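A cup of tea at the Zisel club

Posted in Clubs and Learning · May

Shoshana Delacroix is already talking when she opens the door, and she carries on talking up two flights of stairs, past a noticeboard and a stack of folding chairs, and into the long room at the top where the Zisel robotics club meets. By the time we sit down I have heard about the radiator, the bus timetable, the price of solder and the reason the kettle lives on the windowsill (the socket by the sink trips everything, laptops included). It is a lovely room, all the same, with tall windows down one side and a smell of warm dust and biscuits.

She started the club after teaching design and technology for a good many years, and she says she had no grand plan for it. "I had a cupboard of bits and I had four teenagers who wouldn't go home," she tells me. "They'd finished their coursework and they wanted to keep building. So I rang round for a room, and this one had heating, in theory, and that was that." There are 32 members on the register now, from twelve-year-olds to one gentleman who retired from the railways and came along with his granddaughter, and who has stayed on long after she went off to do gymnastics instead.

This year's project is called Tisent. I ask where the name comes from and she laughs and says it was the only word on the shortlist that none of the younger ones could make rude. Tisent is a robot arm that is meant to lay a table. It will pick up cups and put them down again in the right places, and in the summer it will do so in front of judges at the Drodon Challenge, a competition for clubs and schools that the group has entered twice before without, as she puts it, troubling the engraver.

"People's faces fall a bit when I tell them it's cups," she says. "They want it to walk, or fight something. And I say, you come and try it. You have never thought about how you pick up a cup in your life. You do it while you're reading the paper. Then you sit down and try to tell a machine how to do it, and you find you don't know, you've got no idea, you have to go and watch your own hand in the kitchen like a lunatic. I had parents telling me their children were standing at the draining board picking up mugs in slow motion."

The hardest part, she says, has been getting the arm to come in well. A cup will forgive you quite a lot once you've got hold of it, but the way you arrive matters a great deal, and so the club has spent most of the spring on nothing else.
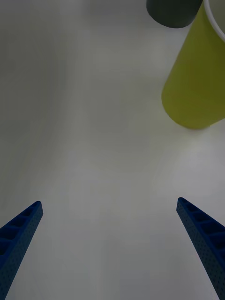 "We have a rule that you always start with the gripper open and well away," Shoshana says. "Always. You'd be amazed how many arguments that's ended. In the autumn everyone wanted to begin close up, so that it looked quick, and of course then it had only ever learnt to do the last little bit. Move the cup over by a hand's width and it was lost, poor thing. So now we begin a long way off and it has to find its way over."

The learning is done by showing. One of the members guides the arm through the job by hand, over and over, and the recordings are fed to a program that tries to work out what the person was doing. The club keeps a tally in a red exercise book, and on the afternoon I visit it stands at 117 good runs. There is a separate page for the bad ones, which Shoshana won't let anybody throw away. "I'm very fond of the bad page. There's a whole week in there where it would only go to the left. We never did get to the bottom of it. We changed three things at once, which I'd told them not to do, and it went away, and so we learnt precisely nothing, except not to change three things at once."

I ask who does the guiding, and she says everybody has a go, though some are much better at it than others, and it isn't at all the ones you would expect. The quick, confident ones tend to rush and then wobble at the end. The best of the lot is a very quiet girl of thirteen who plays the cello. "She just goes across in one long line. It's beautiful to watch, it really is. When we trained it on mostly her runs it moved like her, you could see it, and the others were a little bit put out, I think. Then they all slowed down."

The arm itself was bought second-hand with money from two jumble sales and a quiz night, and Shoshana talks about it the way other people talk about an elderly car. It grumbles on cold mornings. One of the joints had to be taken apart over the Christmas holidays on her own dining table, under a bath towel, with her husband forbidden to sneeze. The Ferreira Workshop, a small repair business on the other side of town, found them a replacement part and wouldn't take anything for the postage, and she asks me twice to make sure that goes in, so there it is.

We talk for a while about light, which has turned out to be a great nuisance. Those tall windows are very nice for people and very trying for a camera. In the morning the table looks one way and by four o'clock it looks quite another, and for a time the arm was happy before lunch and hopeless after it. The members tried blinds, and then a bedsheet, and then gave in and decided to record at all different hours, so that it would have seen a bit of everything. "That was one of the fourteen-year-olds," she says. "I was up a ladder with the bedsheet and he said, Miss, it won't have a bedsheet at the competition. Well, no. He was quite right. I came down off the ladder."

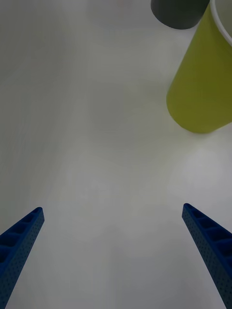
Tisent at work: the gripper open over the table, with the yellow-green cup at top right.

There is a wider point in that, she thinks, and she circles round it for a bit while she looks for the milk. She doesn't want the members to make things too easy for the machine and then be heartbroken when they take it somewhere else. At last year's Drodon they had a different robot altogether, a little wheeled thing that sorted bottle tops, and it had been perfect at home. In the hall it sat still for most of its turn and then reversed into a table leg. They scored 30, which put them well down the list, and there were some tears in the minibus.

"I let them be sad about it," she says. "I think you have to. We stopped for chips. And then the next week I asked them what was different about the hall, and they filled the whole whiteboard, top to bottom. The floor, the noise, the lights, the fact that their hands were shaking when they plugged it in. I took a photograph of that whiteboard and it's still what we work from. I'd sooner have that than a cup. Oh dear, I mean a trophy. You see how it gets you, everything's cups in here."

What would a good score be this year? She pulls a face and says she doesn't like to say, and then says it at once: she would like to beat 79, the best mark that any first-time arm has had from the judges. She thinks it's possible if the second half of the task comes together. Picking up is going nicely, some days very nicely. Putting down is another matter. The arm has a habit of letting go a touch too soon, and there is a note taped inside the cupboard door in a young person's handwriting that reads PUT IT DOWN LIKE SOMEBODY IS ASLEEP.

I wonder aloud if she worries about the competition taking over, and she thinks about that for longer than about anything else I've asked her. "A bit, yes. It gives them a date, and they do need a date, or we'd be fiddling with it until they all had children of their own. But I've got some who don't care for it at all. I've two who only want to write the labels and do the drawings for the folder, and their folder is the best thing we've ever made. I've one who comes for the company, and she makes everybody's tea, and she picked up soldering more or less by standing next to it. I don't want any of them to think that they're spare."

She would like a second arm one day, so that there isn't always a queue. She'd like the radiator seen to. She would very much like someone who knows about motors to come along now and again, even for an hour, and if you are reading this and you do know about motors, she says that the biscuits are good and that you won't be asked to run anything.

By now it is nearly five and there are feet on the stairs, a great many of them, and a voice wanting to know if it's their turn to drive. Shoshana gets up, moves the kettle back to its place on the windowsill and hands me my coat. Then she stops to tell me about the cello girl's little brother, who starts in September and has already asked whether Tisent could be taught to pour.

"I said we'd see," she says. "I said we'd use cold water."

The Zisel club meets after school in term time and welcomes new members aged twelve and over. No experience is needed, and there is a short waiting list for the younger group.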